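Feb 10, 2025

Millet again for the bear's hand warmer. Weighed out 300 g into the steel bowl and worked it over with the dark wooden spoon, looking for husks and grit. Very little of either. The bag is from Mulberg, finer than the last lot.

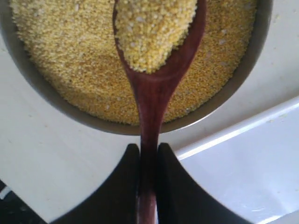 Does the grain need heating before it goes in the pouch? Only if it smells stale, and then 4 minutes in a low oven is plenty.

The pouch pattern is the Imrie one, double-stitched, with a 2 cm opening left at the short end. Narrow for a spoon. A paper funnel would be the sensible tool – must cut one tonight.

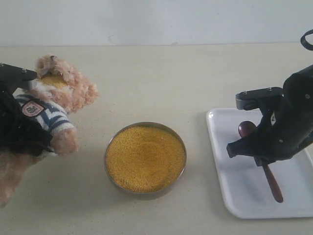
Grain clings to long fur far more than to knitting. The striped jumper can be shaken out; the head will want a soft brush, worked outwards from the ears, then the nozzle on low.

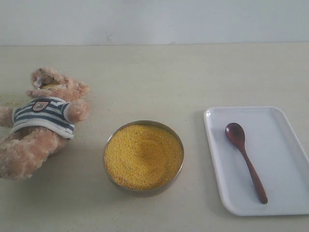
Table to be swept with a dry cloth, as a damp one makes paste. Spare millet goes in the Conel jar, lid taped. Still no decision on thread colour.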